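Mellar, round one

Fri 27 March

Up at five to load the van, and on the road before it was properly light. I had said I would write these race reports within a week of each meeting this year, so this one is only slightly late.

Mellar is a short circuit with a long back straight, and it has never suited our car. We are down on power against the newer ones and the only place we make it up is on the brakes. The plan for practice was to try the softer rear springs and see if I could get on the throttle earlier out of the hairpin. I could, but the car then wallowed through the fast left, so after four laps I came in and we put the old ones back. That used up most of the session. I ended it ninth.

Qualifying was dry and cold. I got one clean lap and two spoiled ones, the first by a slower car at the chicane and the second by me. Seventh on the grid, with Tanveer Abbasi alongside me in sixth. Tanveer and I have raced each other for years and he is fair, but he does not give you any room you haven't earned.

The first race was 29 minutes plus a lap. I made a decent start and was fifth by the end of the straight, then lost one of those places again when I ran wide at the second corner. After that it was a long train of four cars with me at the back of it. The leader of the train was slow in the corners and quick everywhere else, so we all just sat there. Tanveer got past him with a few laps to go by going round the outside of the fast left, where I would not have tried it. I stayed put and finished sixth.

The second race was better. The safety car came out early when the Rajput car stopped on the line with a broken driveshaft (he was all right, and cross), and the restart went my way. I passed two cars under braking for the hairpin and was third for most of the race. My front tyres went off towards the end and I had to let one go by, but I held on to fourth. It is the best result I have had at Mellar. 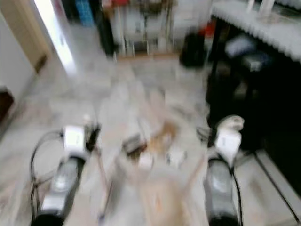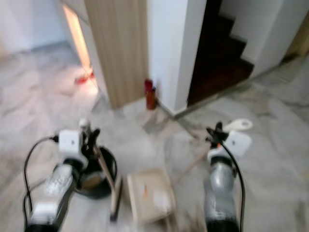

On points that leaves me fifth in the class, which is a place higher than I was after the opening meeting last year. Tanveer is two places ahead. The new class rules seem to have done what they were meant to, and the times are a lot closer through the middle of the field. I still think the minimum weight is set too high for the older cars, but I have moaned about that here before.

Jobs before the next one: new front discs, a proper look at the gearbox, which has started to baulk going into third, and a fresh set of tyres if the money stretches. The Estemix pads lasted both races with plenty left, so I will stay with those. I also need to mend the passenger side mirror, which is held on with tape.

Next is Flastville, which has more corners and fewer straights. I went well there in the wet two years ago and badly in the dry last year. Entries are already open and I have sent mine in.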